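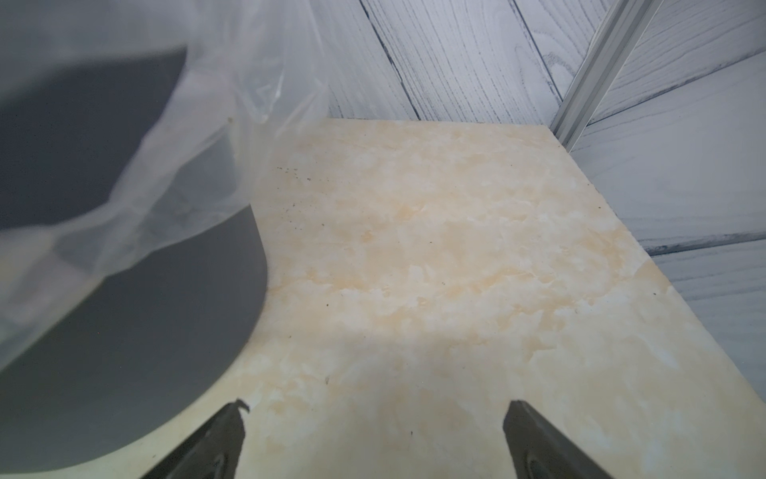
Home | Course outline | Weekly notes | Readings | Contact

Week 3: First looks, posters and how a film introduces its star
Feb 2, 2021
By Jintana Rattanakul

Welcome back, everyone. Last week we got through the announcement stage, when a film is little more than a name and a press note. This week is my favourite part of the whole course, the first look! A first look is a single still or poster, usually released while the film is still shooting, and its main job is to tell the audience who the lead is going to be this time.

I say "this time" on purpose. A star arrives with a history. People already know the walk, the haircut, the sort of shirt he wears when he plays the boy next door, and a good first look works with that memory or pushes hard against it.

Our main case is Lolura, the romantic thriller directed by Boonsong Srithong, with Nattawut Duangkaew in the lead. Duangkaew had made his name in village comedies (loose cotton, messy hair, lots of grinning). The first look for Lolura put him in a charcoal suit, half turned from the lens, no title anywhere on the poster. Fans argued for days over whether it was even him. I still think it's a terrific piece of design – the colour is almost drained out of it except for one red thread on the cuff, and that thread turns out to matter in the second act.

Terms to know

First look: the first official still or poster of a character.
Title reveal: sometimes the same day, sometimes months later. Lolura held its title back until October.
Motion poster: a poster with a few seconds of movement and music. Ours for study runs 16 seconds.
Look test: private costume and make-up photographs, never meant for release, though they do leak.

Compare with Qian, Lamai Yensuk's second feature. Yensuk went the other way and kept her lead looking exactly as audiences knew her, then changed the setting around her. It's a quieter poster and a few of you will find it dull at first. Please give it a second go! Look at where the eyes are pointed and how much of the sheet is left to the sky.

Callum Kerr, who cut the trailer for Qian, will join our tutorial group online. His essay "Ninety-Eight Frames" is in the reader, beginning on page 98 (yes, he is very pleased with that).

Before the tutorial

Read Kerr, and the short chapter on Standale Studios and its painted hoardings.
Pick a first look from any film you love and write 30 lines on what it promises. Handwritten is fine.
Bring a copy of the poster, printed or on your phone.

The Lolura posters are held at the Hustenwood library, box 3222. Ask at the desk and wash your hands first – the big one is on very thin paper and the folds are starting to go.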